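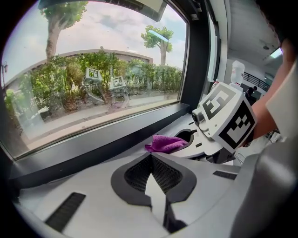

Slide 1. Window, sill, purple cloth.

Good afternoon. Leave this one up for the first few minutes, I'll come back to the cloth.

My title in the program is "Does anyone need a cleaner window?" and the organizers asked me if I could make it friendlier. I said no. I've spent a fair part of my working life being told how to clean glass, mostly by people with glass cleaner to sell, and I'd like to go through what I still believe. It's a short list.

(Ask: who here has windows on a cleaning schedule? Who wrote the schedule? Wait for hands. Usually it came with the contract.)

Start with the view. Tree on the left, smaller tree farther back, hedge, sidewalk, long low building behind. Gray sort of sky. Now, if you stood in that room, what would you want from the window? You'd want to see the trees. You can see the trees. I'd like you to hold on to that when somebody shows you a brochure.

Reflections. Look at the hedge and you'll find two pale squares floating in front of it. They're in the glass. I put this up for a building manager in Vistdale and he told me the window needed doing again. You can't wipe off a reflection. People try, I have watched them try, and they rub harder and harder on one patch and then go and get a stronger product.

So, first rule, and I do believe this one: move your head before you move your hand. If the mark moves with you, leave it alone. If it stays put, it's on the glass, and then you've still got to work out which side. Fingernail on the inside. If you can't feel it and it won't shift with a damp cloth, go outside and look before you spend any more effort.

(Slide 2. The claims.)

These are from product sheets I was handed over the past few years. Read the first one out.

"Streak free." Compared with what? I've asked three suppliers and got three different looks. Streaks come from too much liquid, or a dirty cloth, or sun on the pane drying it before you get to it. The bottle has a say in the first one, maybe. I have had streaks with everything I've ever used and clear glass with warm water and one drop of dish soap.

"Repels dust." Fosanik's sheet says this about their spray. I bought it with my own money. I did one half of my kitchen window with the spray and one half with water, and left it through July. Then I asked my neighbor which half was which and she picked the wrong one. I'm not saying that's science. I'm saying it's more than was on the sheet.

"Lasts up to 500 washes." That's Clitell, on the cloths. Up to. One wash is up to 500. I wanted to know who washed a cloth 500 times and what they thought of it by the end, and I wrote and asked. The reply thanked me for my interest in the range.

(Pause here, people usually want to tell their own. Let two of them. Not more, or we'll lose the part on sills.)

Slide 3. Cloths.

Back to the purple one in your heads. It has that soft microfiber look, and it's bunched up in a heap on the sill. Every training leaflet I own says fold the cloth in four and turn to a fresh face as you go. I agree with the leaflet here, much as I dislike to. A bunched cloth gives you ridges, and you never know which bit you've already used. Fold it.

What I don't agree with is color coding as it gets sold. Separate the bathroom cloths from the rest, yes, obviously, please. But I've seen a scheme with so many colors that there was a laminated chart to explain it, and the chart was in a closet. If your people can't say the rule out loud while walking down a corridor you haven't got a rule. Two colors will do for most buildings. Purple for glass is fine. So is any other color.

Washing them. No fabric softener. I was doubtful about that one for years, it sounded like folklore, and then I ran a batch both ways at home and the softened ones pushed water around like a plastic bag. So there's one I've changed my mind on. Write it down, it doesn't happen a lot.

Slide 4. Sills.

A deep white windowsill is a shelf, whatever the architect called it. Things get put on it. That matters more to the cleaning than the finish does, and I've sat through whole meetings about the finish.

The usual order in the books is glass first and sill last, so the drips get caught. Good. But the books also assume the sill is clear to begin with. In a real office you have plants, chargers, a mug, somebody's shoes. Who moves those? In most contracts I've read it isn't written anywhere, so the cleaner wipes around them, and then gets a complaint about wiping around them. Put one line in the contract. It costs you nothing.

Also dust the sill dry before anything wet goes near it. Otherwise you're making mud in the corners and chasing it with the same cloth you wanted for the glass. Dark frames, same thing. They show dried water spots, and that gets blamed on the glass.

Slide 5. The survey.

You'll have seen this quoted. Nakajima put out a sheet saying 3,107 office workers were asked and that most felt "more focused" beside a clean window. Fine. Did anybody check the windows? Did they have a dirty one to compare with? I'd feel more focused next to a window as well, clean or otherwise, I've worked in a basement.

Osamu Kikuchi ran the cleaning crews at my second job and he used to get asked how often the windows should be done. He'd say, "When did you last notice them?" and if they couldn't answer he'd put the visit off. Clients hated it for a bit. The complaints went down the year he started, though he'd be the first to say that proves very little, it also rained less.

(If short on time skip straight to slide 6.)

Slide 6. What I'd do.

Look first, from two places. Dry dust the frame and sill. One damp cloth, folded, then one dry. Work top to bottom, and stay off the sunny side till the sun's gone around. Wash the cloths plain. Stop when you can see out.

Outside glass I'm leaving to the next speaker, who has ladders and insurance.

Questions. Someone will ask about vinegar. It's all right. It smells, and keep it off stone sills. Someone will ask about newspaper. I've tried it, my hands were black and the window was about the same.

Handouts are by the door, one sheet, both sides. The phone number on the back is the old one.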